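Fivora Countertop Care Kit – Owner's Guide
Section 4: Sealing Your Stone Top

Welcome back! If you have worked your way through the cleaning section, your stone is ready for its first coat of sealer, and you have done the hardest part already. Set aside a quiet afternoon for this, put on some music, and please don't hurry.

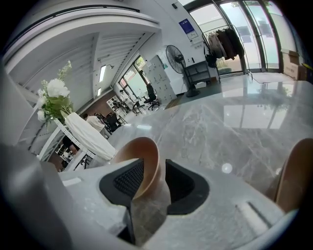 Before you begin

Read all the steps once from start to finish. The sealer starts to set on the surface fairly quickly, and it is much nicer to know what comes next than to go hunting for this guide with sticky gloves on.

You will need the bottle of Zastico sealer, the foam pad, two of the dry cloths from the kit, and a pair of kitchen gloves. The room should be below 80 degrees Fahrenheit and above 50. Open a window if you can.

NOTE: Polished marble takes in less sealer than honed marble does, so don't be surprised if you have plenty left over. Put the cap back on tightly and save it for next year.

CAUTION: Keep the sealer away from stoves, pilot lights, and candles. Keep children and pets out of the room until the last step is done.

Applying the sealer

1. Test a small spot first, somewhere out of the way such as a back corner. Let it dry overnight. If the color has changed more than you like, stop and call us before going any further.

2. Shake the bottle gently and pour a little sealer onto the foam pad – never straight onto the stone, where it can leave a ring.

3. Wipe it on in overlapping strokes, working on one arm's length of stone at a time. You want a thin, even film with no puddles.

4. Wait four minutes. Use a kitchen timer, even if you are good at guessing.

5. Wipe off everything that is left with a dry cloth, then buff with the second cloth until the stone no longer feels tacky. Bend down and look across the top toward a window. Any streaks will show up as dull patches, and a little more buffing takes care of them.

6. Move on to the next stretch and repeat until the whole top is done.

CAUTION: Sealer left to dry on the surface turns hazy. If this happens, dampen a cloth with fresh sealer, rub the hazy spot, and buff it dry right away.

Afterward

Leave the top bare overnight, and hold off on washing it until the following evening. Lemon juice, wine, and vinegar can still etch sealed marble, so go on wiping up spills as soon as you notice them.

Fivora Customer Care, attn. Nabila Pangaribuan, ext. 409 | © Fivora | Back to top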